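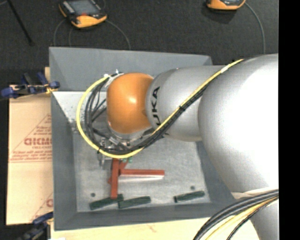
开放数据 · 植物物候

Fludaso 草地开花记录，数据说明

我们使用 Cookie 来记住您的语言设置并统计访问量。继续浏览即表示您同意。接受 | 管理设置

Fludaso 是一个小型的表格数据集，内容是 Ultberg 山坡草地上野花的开花状态。中文版的说明由我自己写，中文不是我的母语，如果有的句子读起来不自然，请以英文版字段表为准，也欢迎来信指正。

数据集里有什么

主表一共有2,304条记录，一条记录表示一次观察：在某一个样方里，某一个物种，在某一次巡视时处于什么状态。样方共23个，物种共32个。并不是每一个物种在每一个样方里都有，所以请不要把两个数字相乘来推算“应有”的记录数。

样方分布在山坡的下部到上部，最低与最高的样方相差大约400米。最低的几个样方靠近 Flamon 溪，土壤比较湿，割草也比较早。最高的样方在旧牧道的上面，石头多，春天来得晚。

文件

observations.csv 是主表，用逗号分隔，编码为 UTF-8。
plots.csv 是样方表，写明坡向、土壤湿度等级和割草方式。
species.csv 是物种表，有拉丁学名、德语俗名和中文名。中文名我查了两本植物志，两本不一致的时候，我把另一个名称写在备注栏里。
notes.txt 是野外笔记的摘录，没有统一格式，只作参考。

主表字段

plot_id：样方编号，与样方表对应。
species_id：物种编号，与物种表对应。
visit：巡视的顺序号，每年从头开始编。
stage：开花阶段，取值见下一节。
cover：覆盖度等级，由观察者目测。
observer：观察者代号，P 或 L。
remark：备注，多数为空。

开花阶段怎样判断

stage 有六个取值。0表示只有叶，没有花蕾；1表示有花蕾；2表示第一批花已经开放；3表示盛花；4表示大部分花已经凋谢；5表示结实。判断的对象是整个样方里这个物种的全部植株，不是某一株。如果植株之间差别很大，我们记录多数植株所处的阶段，并且在备注里写“不齐”。

阶段2和阶段3之间的界线最难。起初我和 Panagiotis Ivanov 的习惯不同：他看见一半左右的花开了就记作盛花，我会再等一等。后来我们一起走了几个样方，把标准写下来，放在 notes.txt 的开头。在这之前的记录没有修改，只是在备注里加了“旧标准”三个字。做精细分析的人最好先把这些行筛出来看一看。

菊科植物的一个头状花序按一朵花计算。这在植物学上不准确，但是在野外很方便，我们从头到尾都这样做。禾本科没有收入，两个人都没有把握在抽穗以前把它们分清楚。

野外工作的方法

巡视从雪化以后开始，到八月最后一次割草之前结束。路线固定，总是先从溪边走上去，所以高处样方的观察时间都在下午。对于下午会闭合的花，例如婆罗门参属，这一点有影响：在高处，我们是看花的新鲜程度来判断，而不是看它当时有没有张开。

纸质记录写在 Kuster 牌的防水本子上，铅笔书写，晚上录入电脑。录入的人和观察的人不一定是同一个。录入以后由另一个人对着本子读一遍。有一本在雨里泡过，几页的字迹很淡，看不清的地方一律留空，没有猜测。

已知的问题

一、割草的时间由农户决定，我们事先常常不知道。样方被割以后，该次巡视的 stage 为空，备注写“已割”。空值不等于0，请在读取数据时注意，有的软件会自动把空值变成零。

二、两种委陵菜在开花以前很难区分。阶段0和1的记录里，这两个物种可能互相混淆。

三、覆盖度是目测，两个观察者之间的差别没有系统地检验过。我建议只用它来比较同一个观察者的记录。

四、样方14的木桩丢失过一次，重新打桩的位置可能偏移了一两步。正好在一片矮百里香的边上，所以这个物种的覆盖度前后不可以比较。

五、plots.csv 里没有精确坐标。草地是私人的，有几种兰花也容易被人挖走。研究确实需要位置的，请写信说明用途。

适合与不适合的用途

这些数据可以用来比较不同高度的开花先后，可以用来练习处理有缺失的物候数据，也可以在课堂上使用。有一位中学老师用样方表画了坡面示意图，效果很好，图的原稿在 extras 文件夹里。

不适合用来估计种群大小，也不适合用来讨论整个山区的长期变化。样方是按照好走不好走选的，不是随机抽取的，陡的地方几乎没有样方。

读取时的小提示

学名里有时带有乘号（杂交种），在旧版的表格软件里会显示成乱码。请在导入时手动选择 UTF-8。species_id 是文本，不是数字，前面的零不能丢掉。

许可与引用

数据按 CC BY 4.0 发布，野外笔记摘录也一样。引用时请写：Schnyder, L. 与 Ivanov, P.，Fludaso 草地开花记录，并注明您使用的版本号。版本号在 VERSION 文件里。

更正

发现错误请提交 issue，写明样方编号、物种编号和巡视号，这样我能很快找到本子上对应的那一页。夏天我多半在山上，回复会慢一些。已经确认的更正写在 CHANGES 文件里，旧的数值保留在同一行，方便对照。

Lorenz Schnyder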